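Hand-held grippers: marker cubes losing track near the tray

wkuo
Posts: 50
Trying two sets of hand-held grippers for table work before we pick one, the Janar pair and the Illés pair. Same job for both, picking parts out of a tray. The Janar jaws close more evenly. The Illés ones are lighter, but I lose the marker pose whenever I turn my wrist in. Exposure is 2000 microseconds. Has anyone run either for a full session?

dorkodham_bench
Drop the exposure first. 2000 is long for hand motion. What does your table look like from the head camera?

wkuo
Head view from this afternoon, same height I use for everything:

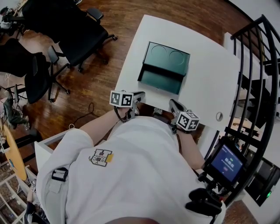

Both grippers up, cubes on top, green tray on the table.

gristach
I don't think exposure is your problem. Your right gripper is angled out, and that cube will show the camera different faces than the left one. Check the face-to-face calibration on each cube before you blame the Illés set.

dorkodham_bench
Disagree. I had the same dropouts in September and recalibrating did nothing. Shorter exposure and more light fixed it.

gristach
Your cubes were printed on glossy stock. Different case.

wkuo
Ran 25 picks with each pair at half the exposure. Janar lost pose once, Illés four times - better than before, still not even. Will redo the cube calibration tonight and post the numbers.
Wing-sze Kuo

tapeandties
Swap the cubes between the two pairs while you're at it. If the dropouts move with the cube, you can stop arguing.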